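3.2 Portion storage and household food records

Household food records depend on what participants can see when they open a cupboard or refrigerator. In the Gutport study, 80 households kept written records of leftovers for 31 days, noting when each item was put away and when it was eaten or thrown out. Records were collected in October and coded by two readers using the scheme developed by Mowat. Items with no storage date — mostly soups, rice and cut fruit — were coded separately and left out of the main comparison.

Households in the Chisholm district received a 10-page guide to storing cooked food. Those in Udivitz received the record forms only. Both groups were asked to keep using their usual containers, and no change in shopping habits was requested. Entries that gave a container type were sorted by whether the food could be seen without opening the lid. 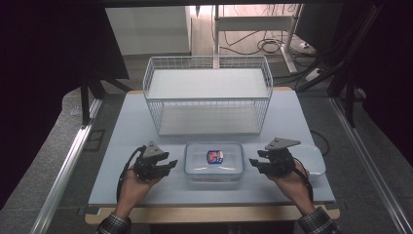 Figure 2. Clear food storage container and white wire basket.

Visibility was treated as a property of both the container and the place where it was kept. A foil-covered bowl was coded as closed wherever it stood. A clear plastic container with a transparent lid, of the type in Figure 2, was coded as open to view, and a label on the lid did not change the code. Open-top wire baskets were entered under shelf equipment and were not coded as containers. Disagreements between readers were settled by Jean Mowat before the totals in Section 4 were prepared.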